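Cleaning a coffee grinder: which tips hold up and which don't

Every list of kitchen tips has a section on coffee grinders, and most of them were plainly copied from one another. Rice. Bread. A drop of vinegar. Freeze the beans first. I've had a big hopper grinder on the counter long enough to have tried the lot, and I ran a smaller one for years before that. Most of what gets passed around is harmless and some of it is a good way to buy a new motor.

Start with the rice. The claim is that a handful of dry rice, run through the burrs, scrubs out old oil. What it leaves behind is rice flour, packed into the same corners where the coffee was. Uncooked rice is also harder than a roasted bean, and plenty of grinder manuals tell you to keep it out. If yours doesn't mention it, I still wouldn't. The instant rice people recommend as the gentle version is softer, but you're still swapping one powder for another.

Grinder cleaning tablets do work, in the sense that they come out brown. So does anything you put through a dirty grinder. Sowmya Iyengar, who ran the counter at the old Rostia cafe, used them between proper cleanings and never in place of one, and I think she had it right. A jar costs more than a brush and you'll still need the brush.

The dull routine does nearly all the good:

Run the hopper low before you start. Close the gate if there is one.
Unplug the grinder. Switching it off doesn't count.
Lift the hopper off over a tray or a sheet of newspaper.
Note the number on the adjustment collar before you turn it. I write mine on masking tape. It was 9 last time, and without the tape I would have lost half a bag getting back to it.
Brush out the burrs and the chute with a stiff dry brush. An old toothbrush is fine if it has never seen toothpaste.
Wipe the body, then the counter, in that order.

The routine takes me 18 minutes, including the part where I look for the brush.

Now, cloths. The usual advice is microfiber, always microfiber, preferably a certain kind in a certain color. I don't see it. For the outside of a grinder any soft cloth that doesn't shed will do, and a dark one is the sensible pick, as coffee stains a pale towel for good. Keep two. One stays dry for loose grounds and the other gets wrung out in warm soapy water for the greasy film. Mix them up and you'll be smearing brown paste over a light-colored machine. Go over the counter dry first, too.
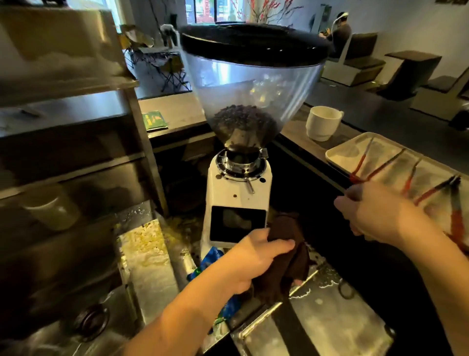
Dark cloth, pale grinder, and grounds on the counter around the base.

The hopper is where people go wrong in the other direction and do too much. Clear plastic shows everything, so out come the glass spray and the scouring pad, and a month later it's cloudy for good. Dish soap, lukewarm water, fingers. Rinse it, then leave it upside down on a rack overnight. If you're in a hurry and put it back damp, the beans at the neck will stick and you'll blame the grinder. No dishwasher unless the maker says so in writing. Libor Vaněk swears his has been through the top rack every week with no harm. I've seen it. It looks like a bathroom window.

A word about keeping the hopper full. It looks generous, and it's the reason the plastic gets greasy in the first place. Dark roasts are the worst for this, with all that oil on the surface. Put in what you'll use in 2 days and leave the rest in the bag with the top rolled down and clipped. The freezer question I'm leaving alone, except to say that frozen beans do not clean anything, whatever you read.

Static is the other complaint. Chaff clings to every clear surface within reach and wiping seems to move it around. The tip is to stir the beans with a wet spoon handle before grinding. I expected nothing from this and it does help, a little, with single doses. With a hopper full of beans you can't really do it, and please don't go misting water in there from above.

How often? The lists say weekly. For a household that makes a few cups in the morning, I brush once a week and take the hopper off once a month, and I can't taste any difference from when I did it more. If yours smells like old peanuts when you lift the lid, do it today.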